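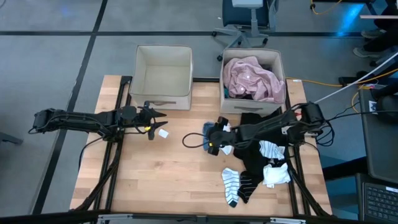
Trimgate Laundry Handling Project
Progress report to the Badawi Fund, second period
Prepared by Thilini Pathirana, project manager
9/10/25

1. Purpose of this report

The grant agreement asks for a written account of each public activity paid for under the award. This report covers the open day held at the Trimgate laboratory, the state of the sorting work shown there, and the spending requests that follow from it.

2. Attendance and program

The laboratory received 149 visitors over the day, in groups of no more than 16. Each group was given a short talk by Driss Ezzat and then moved to the two-arm table, where Ilham Soliman led the demonstration. Guests from Salov and Wotley attended the afternoon groups and stayed for a closed discussion of the test plan.

3. Work demonstrated

The task was the sorting of small garments and shirts from the table top into two fabric bins. Socks remain the harder item. They lie close to other dark clothing, and the arms do not always pick up one piece at a time. Shirts are easier to grasp but harder to place, as a sleeve or a tail will often stay outside the bin after release.
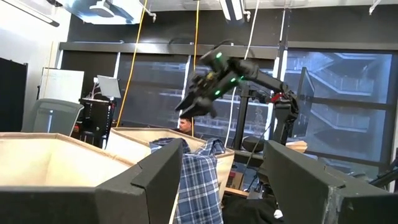

Plaid shirt over the rim of a bin, seen from one gripper with the second arm beyond.

Mounir El-Sayed has proposed that a shirt should count as placed only when no part of it hangs over the rim. The project team has adopted this rule for all trials from the open day onward. Earlier results will be scored again under the same rule - the revised table will be sent to the Fund separately.

4. Visitor comments

Written comments were collected at the exit. The most frequent request was for a clearer explanation of what each arm was about to do. Several visitors from the care sector asked whether the bins could be replaced with ones already in use at their sites. The team considers this possible, but the grasp settings would have to be tested again for each type.
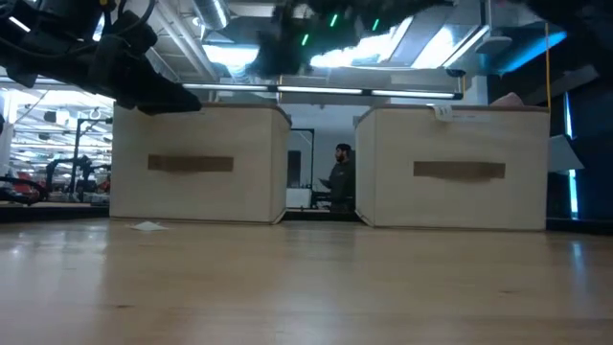

The two bins at table height, with the arms overhead.

5. Matters for the Fund's attention

Delivery of the spare gripper fingers is 4 weeks behind schedule. Mostafa El Khatib has agreed to a new date with the supplier, and no trial has been canceled to date. The team asks for approval to move the unspent travel allowance to the purchase of additional test garments, chiefly socks and dark items.

A second open day is planned for February. A draft program will be submitted with the next report.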